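Heiðrún Lauritsen has kept 16 mugs in her kitchen in Jodthorpe since she moved there, and she can tell you where each one came from. She likes strong colors on the outside and white on the inside, so she can see when one needs a scrub.

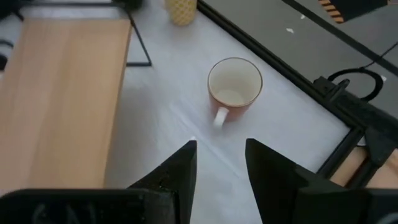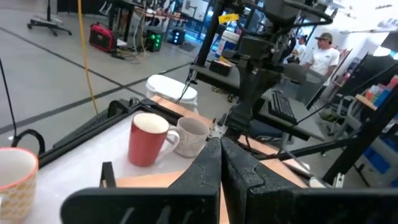
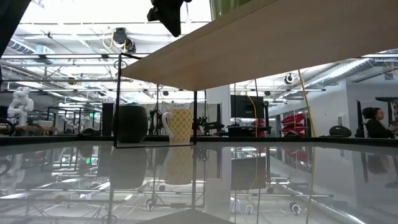 Mugs on the tabletop, in color and in pattern.

Lauritsen pays up to 300 kroner for a mug she wants. Handles come first. She puts two fingers through before she looks at the glaze.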